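4.2 Cleaning the Side Rails

CAUTION: Switch off the Urkine conveyor and lock the main switch before cleaning.

1. Wait 2 minutes for the belt to stop and the drive to discharge.
2. Remove all crates from the infeed.
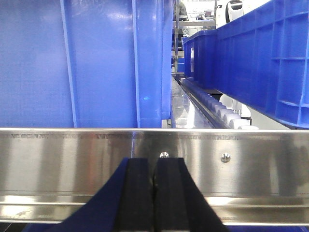 3. Dilute Zoltell cleaner to 2 percent. Do not use chlorine products.
4. Wipe each rail lengthwise with a soft cloth. Leave for 9 minutes, then rinse. 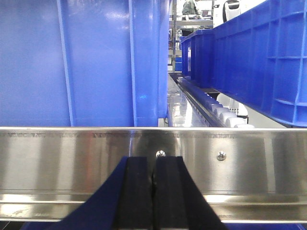 5. Dry the rails fully before restart. Smudges tend to collect just below the top edge, so wipe that strip again. Do not loosen the round-headed screws in the face.

NOTE: Repeat every 30 days.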